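In Praise of the Unhurried Supporter

My father took me to my first match at Gwilliam Park when I was seven, and I have been going ever since, through 3 relegations and one glorious, muddy March when we very nearly went up. The gate last time was 252, which is thought rather good for us. I mention it only to say that I know small football and love it dearly, and I do wish people would stop trying to make it bigger!

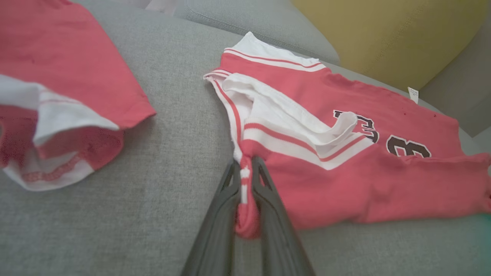

Red and white, folded on the sofa.

The latest notion is an app from Traverex, with points for turning up early and a little cheer when you buy a pie. I'm sure it is clever (my nephew has it and seems happy enough), but I turn up early for the company, and the pie has always been its own reward.
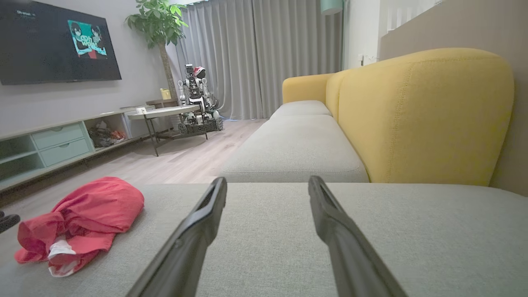
Loyalty, to my mind, is mostly a matter of habit, and habits grow in dull places: the same step on the terrace, the same grumble about the linesman. Berwyn Prydderch has stood to my left for so many winters that I'd feel lopsided without him. You can't award points for that. It lives at home as well, in something as ordinary as a bit of red cloth lying crumpled on a grey cushion, which can set me thinking about kick-off while the kettle boils. So let the big clubs have their apps and their 50-page brand plans. I shall be by the corner flag with my flask, moaning contentedly.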